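Thursday Lunch and Company at Minodell Hall
Progress report to the Joshi Fund
March 2025
Prepared by Babita Solanki, lunch coordinator

Dear friends at the Joshi Fund,

I am a little ahead of your deadline for once, mainly because the boiler man is here this morning and I have been told to stay in the office until he is finished. So you are getting the long version! I have followed the headings on your form as well as I could, although a few things did not fit under any of them and I have put those where they seemed happiest.

How the lunches are going

When I last wrote to you, in December, we had just moved from the side room into the main hall, and I was worried that it would feel too big. Our people come for the company as much as for the food, and in the side room you could hear every conversation whether you wanted to or not. The main hall has that high ceiling, and for the first few weeks everyone sat as close to the radiators as they could get and left the middle of the room to itself. Humaira had the good idea of turning the tables so they run the short way across the hall, with the serving hatch at one end and the piano at the other, and it made a bigger difference than anything we could have bought. People pass each other on the way to get coffee now. They stop and talk, they block the aisle, the soup gets held up, and I have decided to be glad of it.

We are serving 100 lunches in a normal week, counting the plates that go out to people at home. You asked in your last letter whether that was the limit of what the kitchen can do. It is the limit of what the oven can do. The stove and the sinks could manage more, but anything baked has to go through in two rounds, and the second round comes out late unless Edin is standing over it. Edin Stan is still our cook, and he has taken on an extra half day that your grant pays for, which he uses on Wednesdays for chopping, stocks and anything that can sit overnight. I can't tell you how much calmer Thursday mornings are. We used to start with onions and shouting.

The menu has settled down. In the fall we were trying to please everybody every week and ended up with five small dishes that ran out in the wrong order. Now there is one main dish, one vegetable main that is good enough that the meat eaters want it too, a soup, bread and something sweet. Edin's chickpea and squash pot is the clear favorite of the winter. The baked fish was not a success and I will not be going into it further.

Getting people here

This was the part of our application you had the most questions about, so let me be as plain as I can. The shared ride from the Testo Street apartments is working very well. It leaves from the front door of the building, the driver knows who is coming, and if somebody isn't in the lobby he will ring up and give them a few minutes. Sarla Tyagi keeps the ride list, and she phones round the day before, which I think does as much good as the ride itself. For a couple of our regulars it is the only call they get in the middle of the week. She has learned who needs to be asked twice and who gets cross if you ask at all.

The ride from the north end of Nirkton is not working well, and I would rather tell you now than in the final report. It is a long loop with very few people on it. In the bad weather in January we had two weeks where the van went out and came back with one passenger. She had a lovely time, and so did the driver, but it is an expensive way to bring one lady to lunch. Hemant Kanaujia has been talking to the church up there about meeting in their hall once a month instead, so that the food would travel and the people wouldn't have to. We would like to use what is left in the north end transport line to try that through the spring. I have put the request formally at the end of this letter so it doesn't get lost.

Plates to people at home

We are now taking lunch out to 13 homes. Most of these are people who used to come in and can't manage it at the moment, after a fall or an operation or because they are looking after someone. We try hard to keep it "at the moment." Whoever takes the plate also takes the news, who was there, what was on the piano, whose granddaughter got into nursing school, and we tell them their chair is waiting. Two people have come back to the hall since Christmas, one on a new knee.

The rule we agreed on is that the person delivering stays for at least ten minutes if they are wanted, and leaves right away if they are not. This sounds simple but it has taken some practice. Some of us (I include myself) are not natural leavers.

What people say

You asked for feedback in people's own words. We left cards on the tables for two weeks and collected a fair pile, some with gravy on them. A few that I liked:

"I eat better on Thursday and then I eat better on Friday because I remember that I can cook."

"More rolls."

"My husband did the talking for both of us for fifty years. I am having a go now."

"The chairs by the window are drafty. Otherwise no complaints, and I usually have some."

"Please tell Edin the rice pudding was like my mother's but with less skin, and I miss the skin."

We have moved the window table in by a yard or so, and Edin is leaving the skin on.

Money

The full figures are on the sheet Hemant is sending separately. In short, food is running slightly over what we planned and staff time is exactly where it should be, which leaves us close to even for the half year. Eggs and cooking oil account for most of the extra. The farm stand has been generous with roots and greens at the end of their market day, so vegetables have come in under, and that has helped more than I expected in the winter months.

The one expense you did not approve in advance was $300 for the repair of the hot cabinet. The door seal went on a Thursday with everything in it, and I made the decision on the spot. I hope that was right. If you would prefer it to come out of our own reserves, please just say so and we will move it over without any fuss.

Donations in the jar by the door cover the coffee, the tea and the flowers. We still don't ask anyone for money, and we don't watch the jar. Humaira turned it around so the slot faces the wall, so that people can drop something in or only look as if they have, and the jar has been fuller ever since.

Supplies and storage

I know storage is dull, but it was on our list of things to fix and it is half fixed. The closet under the stage has been cleared, and the old scenery has gone back to the drama group, who were surprised to see it. Dry goods now have their own shelves and cleaning things are kept well away on the other side. Sarla has written out what we order and how often, and taped it inside the closet door, so that I am no longer the only person who knows when we are low on napkins. We buy in larger packs where we have the space to keep them, and open one at a time.
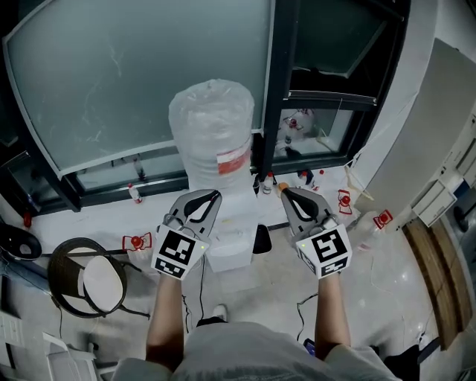
Film-wrapped bundle with its red-and-white label band.

What is not fixed is the damp patch on the back wall of that closet. The hall's owners have looked at it, and have said they will look at it again when the weather is drier. Until then nothing made of paper or cardboard goes on the bottom shelf.

Helpers

We have a steady crew on Thursdays and two new faces since the New Year, both from the Spanish conversation group that meets upstairs. They came down one week because of the smell of the onions and asked if we needed hands. Everybody who handles food has done the county food safety course, and the cost of that came in under what we set aside, so there is a little left in the training line. I would like to spend it on a first aid refresher. We have been lucky so far, with nothing worse than a burned thumb, but several of our guests are getting frailer and I would feel better if more of us were up to date.

Humaira Rind has taken over the afternoon hour after the meal, when we clear the tables and people stay on for cards, mending or the piano. I had pictured something more organized, with a plan for each week. She tried that for a while and found that the cards people wanted cards and the talkers wanted to talk, so now she puts things out and sees who sits where. The mending table has become quite serious. There is a waiting list for zippers.

Plans for the next six months

We will keep the Thursday lunch as it is through the summer, with cold dishes from June on if the kitchen gets as hot as it did last year. We would like to hold one garden lunch, weather allowing, and invite families. The hall will hold 100 seated, so that is the number we will plan for in case we have to bring it all back indoors in the rain.

The oven question is going to come up again in the fall. I am not asking for anything yet. Edin is getting prices for a second-hand double oven and finding out whether the wiring would stand it, and I will send you what he learns.

Two things we need from you

First, permission to move the remaining north end transport money over to the monthly lunch at the church hall, starting as soon as you can agree to it. Hemant can send the revised budget page the same day.

Second, a yes or no on the hot cabinet repair.

And please do come and eat with us. Any Thursday, noon, and you needn't let us know first, though if you tell Sarla she will save you a seat away from the window. The boiler man says he needs another part and will be back after lunch, so I am going to go and find my coat.

With warm thanks from all of us,

Babita Solanki
Minodell Hall, Nirkton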